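Packing Room Walk-Through, Bench 3 and Surroundings

Filled in by: Kazuhiro Ogura
Read over by: Mitsuko Ikeda
Area: hand packing, Urnitz building, Room 328

1. Table stable, no rocking. OK
Comment: Load limit on the leg sticker is 500 lb. Nothing near that goes on it.

2. Mat lies flat, corners down. OK
Comment: Green mat. Wipe with plain water only. The Collomine spray leaves it slick.

3. Bottles capped before handling. OK
Comment: Check the cap with the bottle upright over the mat. Any bottle that leaks goes in the reject tray and gets written up on sheet 69.

4. Wrap and film kept off the floor. NEEDS WORK
Comment: See below.
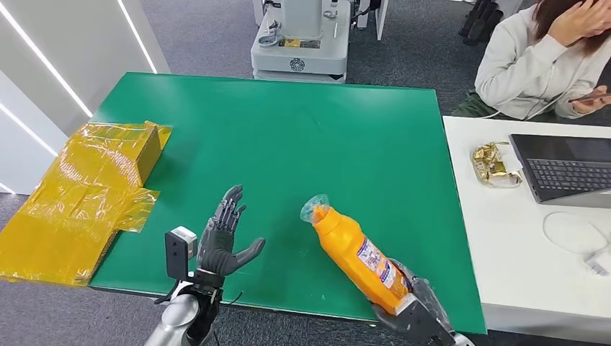

Page last changed: May, by M. Ikeda

The yellow film is piled along the left edge of the mat and drapes off the table. There is a box wrapped up in it, so look before you bundle it for the bin. Film on a carpeted floor slides underfoot. Clear it at each break and again at end of shift.

5. Printed label on bottle readable. OK
Comment: Orange bottles have a white label with small text down the side. Reject if smeared or peeling.

6. Cables clear of walkway. OK
Comment: Walked it both ways.

7. Aisle behind bench passable. OK
Comment: Keep shoes and bags out of it.

8. Film bin within reach. NO
Comment: Bin was moved to the Gudar racks on Sunday. Bring it back to Bench 3.

Open items: 4 and 8. Kazuhiro to recheck at 1650 and initial the door copy.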